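Mermont Community Help – Household and Records

How long should a small association keep paper records, and how should they be stored in the meantime?

Posted by Rocío Calvo
1 April 2023

I have recently taken over as secretary of the Salcedo Tenants' Association. My predecessor handed over the paper records in no particular order, and I would be grateful for advice on how to proceed.

The papers include meeting minutes, bank statements, receipts for small purchases, letters to and from the building management company, old sign-in sheets, and a large number of newsletters. Many are duplicates. A few of the older minutes are handwritten and fading. The association has no office. At present the papers are kept in cardboard boxes in a basement storage room, which I have been told is damp in July.

I would like to know which records must be kept and for how long, whether scanned copies may replace the originals, and what kind of container is suitable for papers that are awaiting sorting. Our bylaws say only that the secretary "shall maintain the records of the Association," and they provide no further guidance.

Chinyere Tamuno

Your inquiry raises several matters, which are addressed in turn. Please note that legal requirements differ by state and by the tax status of the association. The following is general practice and should be confirmed with an accountant or attorney before anything is destroyed.

Certain records should be treated as permanent. These include the founding documents, the bylaws and every amendment to them, approved minutes of all meetings, any letter confirming tax status, and signed agreements that established a continuing right, such as the right to use a common room. Permanent records should not be thinned out, even where they appear to be of little interest. A dispute over a decision is often settled by minutes that had not been read in many years.

Financial records fall into a second group. Bank statements, canceled checks, and receipts are normally kept for a fixed period and then destroyed securely. The length of the period should be set by your accountant and written down. Once the association has adopted a period, it should be applied in the same way to every year's papers. Selective destruction is difficult to explain at a later date.

General letters, sign-in sheets, and newsletters form the last group. Letters concerning an open matter must be kept until the matter is closed, and preferably for 2 years afterward. Sign-in sheets may be discarded once the minutes recording attendance have been approved. In the case of newsletters, 3 copies of each issue are sufficient.

With regard to sorting, it is advisable to work at a clear table with a single container in front of you, and to finish that container before opening another. Papers should be sorted first by type and only then by date. Persons who begin with the date generally find that they must handle every sheet a second time.
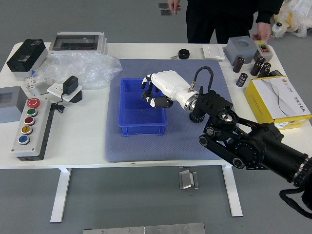

Open plastic bin on a padded table mat.

An open bin is acceptable during sorting, as papers can be reached easily and the contents are in plain view. It is not acceptable for long-term storage. Papers that are to be kept should be moved to lidded boxes, with permanent records placed in acid-free folders. Metal paper clips, staples, and rubber bands should be removed from anything in the permanent group – rust and decayed rubber will stain the paper in time.

The basement should be vacated before summer. Damp does more harm to paper than age does. If no dry room is available in the building, a closet on an upper floor of a member's home is preferable, provided that the location is recorded in the minutes and that 2 officers have access to it.

As to scanning, copies are useful and should be made, beginning with the fading handwritten minutes. I would nevertheless retain the originals of all permanent records. Scans should be named in a consistent manner, with the year first, and stored in two separate places.

Arlindo Rocha

We used plastic bins at the Ulovport garden club and had no difficulty with them. Write on the bin what is in it. Use a label on the short side, as the lid may be switched with another.

I do not agree that sign-in sheets should be thrown away. Ours were needed when a vote was questioned.

Ainhoa Goicoechea

I would add one point to the detailed reply given by Chinyere Tamuno. Before any paper is destroyed, the association should adopt a short written retention policy by vote at a regular meeting. One page is enough. It should list each type of record, the period for which it is kept, the officer responsible, and the method of disposal. The vote should appear in the minutes.

The policy protects the secretary personally. Without it, a member may later claim that papers were removed on the secretary's own judgment. With it, the secretary is carrying out an instruction of the membership.

It is also good practice to keep a disposal log. Each entry should give the date, the type of record, the years covered, and the initials of the person who carried out the disposal. Papers showing bank account numbers or home addresses should be shredded and should not be placed in ordinary recycling.

On the matter of sign-in sheets, Mr. Rocha's concern is reasonable. A fair compromise is to retain the sheets from any meeting at which officers were elected or the bylaws were amended, and to discard the remainder.

Rocío Calvo

Thank you all. I will place a draft policy on the agenda for our next meeting and will ask our accountant to confirm the period for the financial papers. The boxes will be moved out of the basement first.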